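Woltwood cafeteria bottle plan leaves the hard part to the customer

WOLTWOOD, 20 February 2018 — The company that runs the cafeterias at Woltwood's public buildings says it will stop throwing away plastic water bottles in March. How it plans to do that is less clear.

Gormont, which holds the food service contract, announced Tuesday that diners will be asked to leave empty bottles on their trays for separate collection. The company puts the number of bottles it sells at 3000 a week across four lunchrooms. It says 90 percent of them can be kept out of the trash.

The announcement did not say where that figure came from. A trial last fall lasted 16 days and covered a single lunchroom, and Gormont has not released the results. Asked for them, the company said they were "encouraging."

Nor is it settled who will take the bottles. Tritgate, the hauler that picks up the city's recycling, said it would accept them if they arrive drained and free of food. Lunch trays are not known for either. Gormont said signs would be posted — it did not say whether anyone would be checking.

The city is paying nothing extra for the program, according to the contract summary. It also sets no penalty if the target is missed. Bottled water will stay on sale at the same price, and the announcement made no mention of drinking fountains, two of which have been out of order at the main library since summer.
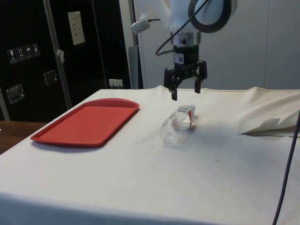 Sin wrote in a comment: I'd bring my own bottle tomorrow if they fixed the fountains. Sorting the plastic after you've sold it to everybody seems like the long way around.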